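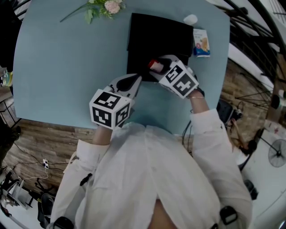
Tveit Table Packing Group, Stitville

We're looking for people who like handling small things and putting them where they belong, and who would be happy to spend a morning or an afternoon with us doing just that. The work is done at the light blue table on our upper level, next to the black railing. You'll have a tray, a handful of ordinary items (bottles, little boxes, a bunch of flowers now and then) and plenty of time to decide what goes in where.

You don't need any experience at all! We've welcomed retired florists, students between classes and one very patient piano tuner, and every one of them packed in their own way, and we enjoyed seeing it. Sessions last two hours with a good long break in the middle, and there is coffee, tea and usually some kind of cake from Kisier down the street.

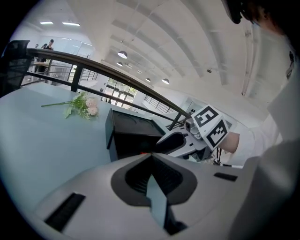 Flowers are the part people ask about most. Stems are long and don't like to be bent, so we tend to leave them until the end and lay them across the top, but if you have a better idea we would love to hear it. Bottles can be fiddly too, and you're welcome to try the same one over and over until you like how it sits. Please wear something comfortable with sleeves you can push up. Rings and bracelets are fine.

We have room for 28 people over the winter, no more than four in any session. Everyone receives a Pistevau gift card after their second visit, and we cover bus fare both ways.

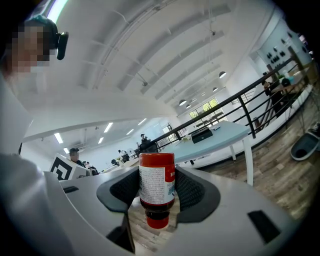

Do I have to stand the whole time?
You can sit or stand as you like, and change your mind halfway through. Let us know ahead of time if you'd prefer a particular kind of chair.

To sign up, call Jaqueline Esquivel at extension 3167 by 13 Dec 2021, any time after 10 in the morning. Tell her which days suit you and whether stairs are a problem, and she'll call you back with a time.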